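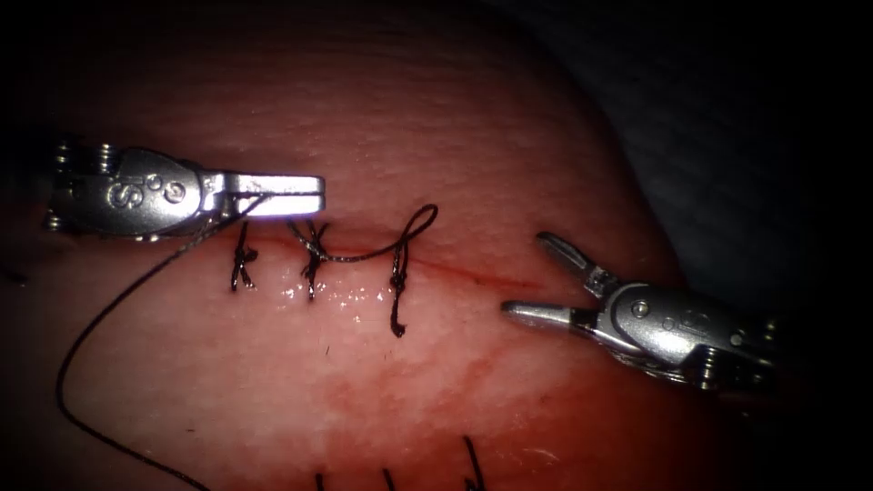

Ticket: right arm won't hold thread, jaws slow to close
Cell: suturing bench, two arms
Status: open, watching it

Opening this in June because I'm tired of keeping it in my head. The right arm on the Vamon bench has started dropping thread. The left one grips fine. The right closes, you start to pull, and the thread slides out. It's worst in the afternoon, after the cell has been running a while.

First thing I checked was the thread, because we'd just opened a new box from Drasto and I was ready to blame it. Swapped back to the old spool and got the same slipping. Sorry, Drasto.

Next was the jaws themselves. Took the right instrument off, brushed out the teeth, wiped it down, put it back. There was some fuzz in there but not much. It was better for a few throws and then went right back to slipping, so I don't think dirt is the whole story.

Then I looked at the use counter, which I should have done before any of this. The right instrument is at 225 runs. The left is at 81 – I'd forgotten we changed that one out in the spring and left the other alone. So my money is on cable stretch at the wrist. With power off I can wiggle the right jaws by hand a lot more than the left ones, and when I command a full close there's a little pause before they move.

What I did today:

Re-ran homing on both arms. No errors.

Bumped the grip setting on the right arm up 2 steps in the Olier panel. Please don't go higher than that, it frays the thread and we're just putting more load on a cable I already don't trust.

Ran 5 test stitches on a scrap pad. Four held. The last one slipped on the second throw and I had to regrab.

Put a request in with Stougaard for a replacement instrument. No ship date yet.

Update, 3:40 pm: slipped again, twice in one row. I tried swapping the left and right instruments to see if the problem would follow the tool, and it did! The slipping moved over to the left side and the right arm was happy as can be. So it's the instrument and the arm drive is fine, which is a big relief, given what a drive costs. Swapped them back and homed again so the run counts stay with the correct arm in the log.

If you're on the bench before the new one shows up, use the left arm for anything that needs a hard pull and let the right one do the light stuff. Also keep an eye on that pause on closing. If it gets longer, stop and add a note to this ticket with the run count. I'll close it out when the new instrument is in and we've had a full row with no drops.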